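19 July 2025

Spent the morning on cable management, a phrase I once used at a party and never again. Kenna Gillies wanted the bench respectable before August, so I went through the drawer of screws, 76 of them by her label, and sorted them into two jars marked "small" and "also small." The Dorno order still hasn't come.

Lunch at 2, late, standing up.

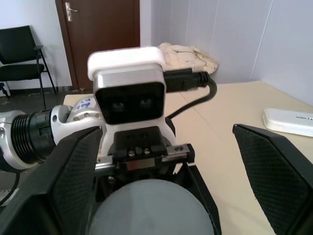
Afterward I coiled the spare leads and lost 40 minutes to one knot. Kenna says the shelf is next. I said August has plenty of days in it.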